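In praise of the landline
By Anastasia Alexiou

We got a landline in March. I know how that sounds. People in our street have looked at me as though I'd announced we were putting in a coal chute, and my sister asked whether we were in some sort of trouble. But I'm completely smitten with it, and I'd like to make the case to anyone with kids between six and thirteen, or anyone who misses talking to people.

Ours is a plain corded phone that sits on a shelf in the hallway. It cost less than a takeaway dinner at the op shop in Dumthorpe, and it plugs straight into the back of the modem. It rings, properly rings, and the whole house hears it. My son ran the first time. He is nine and he had never heard a telephone ring for the household before, only for a particular person in it.

I'd forgotten that part. A mobile belongs to somebody. When it buzzes, the rest of the room goes on without you. A house phone belongs to everyone who lives there, so whoever picks it up has to deal with whoever is calling. My kids now chat to their grandfather most evenings because he rings for me and they get there first. Before March they spoke to him when I handed over my mobile and hissed "say hello to Papou", and what he got was a close-up of a forehead and two words. Now he gets the whole story of the handball dispute, with appeals!

Three other families at our school have since done the same, and there's a list of numbers on each fridge. Watching the children learn how to use it has been the best fun I've had as a parent this year. They had no idea how to begin. My daughter's first call to a friend's house went, in full, "It's me," followed by a long silence, followed by hanging up. By the end of the week she was saying "Hello, it's Thea, may I please speak to Zoe?" and writing down messages for her father, some of them legible. She knows four numbers by heart now. I know two, and one of those is for a pizza shop in Katsaros Street that closed when I was in high school.

I'm not against technology. I work on a computer all day, I adore maps on my phone, and I'd be lost (literally, in the case of Zevbridge and its roundabouts) without them. I also think a lot of the hand-wringing about children and screens is aimed at the wrong target. We tell them to put the thing down and then give them no other way of reaching their friends. When I was ten I could arrange an entire Saturday from the kitchen floor with the cord wrapped around my foot. My kids couldn't arrange anything without a parent texting another parent, and the parents were busy, and so it mostly didn't happen. The usual answer is to buy the child a mobile, and along with the calls comes everything else that lives on it.

There are fair objections. Scam calls are a nuisance, and we had a run of them in the first fortnight until I switched on the blocking in the modem settings. If the internet goes down, so does our phone, so I wouldn't want it as the only one in the house, and in a blackout it's an ornament. Not everyone has a plan that includes calls to mobiles, so check before your teenager discovers the thing. And there is no privacy whatsoever in our hallway. My husband thinks that's a drawback. I'm less sure, at least while they're little, and I remember how far a cord will stretch when a person is motivated.

What I love most is harder to argue for. When the kids are on the phone, they're on the phone. They sit on the bottom stair and stare at the wall and listen. They laugh at something I can't hear. They aren't watching themselves in the corner of a screen or scrolling while the other person talks, and when they've finished they put the receiver down and wander off to find a snack. My own calls have changed as well. I rang an old friend in Gudano last month, meaning to be quick, and the next time I looked up it was 9:30 and the washing-up was still on the table. I hadn't talked to her like that in years.

So if you have a spare socket on the back of your modem, have a poke around the op shops. Get one with a cord, the longer the better. Then give your number to somebody's nan.
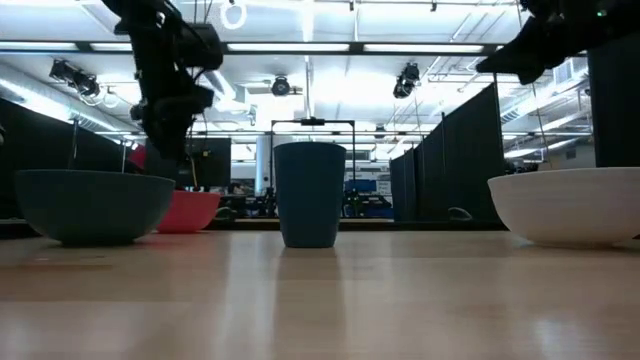
A dark blue cup and some bowls on the table.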